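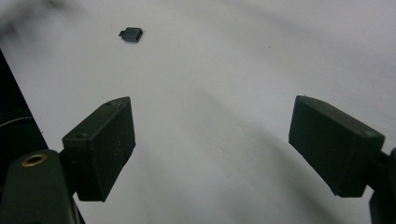
Flikstead hand-held gripper, fingers open, small part up ahead. Review thread, typing fast

**1/** OK so the Flikstead kit. Had it on the bench 16 days. It's a hand-held gripper with a camera on it, you squeeze, it records, you train your arm on the recordings later. Paid for it myself, Praleck shop, no discount code, don't ask

**2/** Kit price was $2,648 with the second set of fingers and the case. Without the case it's less but they were out of that one. Shipping was 200 on top. Ouch

**3/** Build. Fingers are plain black blocks, flat inner faces, no pads. Mine have scuffs and pale scratches on them now. Doesn't bother me, they're wear parts. Screw holes are right there on the block so swapping is a hex key and a couple minutes

**4/** Brass threaded insert in the arm!! Small thing but I've stripped so many screws going straight into plastic. Very happy to see brass

**5/** Grip on small stuff: so-so. Bare faces are fine on boxes, mugs, tape rolls. Little flat parts lying on a sheet, you really have to come in low and level or the thing squirts out sideways. I stuck thin rubber on the spare set and that helped a ton. Should of come in the box

**6/** Camera view is good. Wide enough that you see both fingers and a decent stretch of table past them. White background gave me the cleanest tracking on the fingers. But see next

**7/** Plain white is bad for the position tracking. It wants stuff to look at. On a bare sheet mine drifted, on my messy desk it was rock solid. Put some printed junk around the edges of your work area, don't go full photo studio

**8/** Weight. Fine for half an hour. After that my wrist complains. Iveta Sokol borrowed it Wednesday and did a whole afternoon of pick and place, says she never noticed. She climbs tho

**9/** Software is the weak part. Ongart is the app that pulls the recordings off and cuts them into clips. Works. Slow. Crashed 2 times on import, lost nothing, but you have to start the import over from the top. No batch rename. Why is there no batch rename

**10/** Calibration sheet is in the box, good. Instructions for it are on a web page that was down the first evening I tried. Save the pdf when you get it

**11/** vs the Jindetley one, since 4 people asked: Jindetley is lighter and the trigger feels nicer. Fingers are glued on tho. Break one and you mail the whole unit back. For me thats the end of that conversation

**12/** Support: wrote them on the import crash, got a real reply next morning with a beta build. Beta hasn't crashed yet. Still slow

**13/** Who should get it: small lab or a serious hobby person with an arm already working. If you don't have the arm yet, wait. You'll just end up with nearly a full drive of clips and no place to run them, ask me how I know

**14/** Keeping mine. Will post the rubber pad template when I find the file, its on the other laptop

**15/** oh and the case latch is stiff, watch your thumb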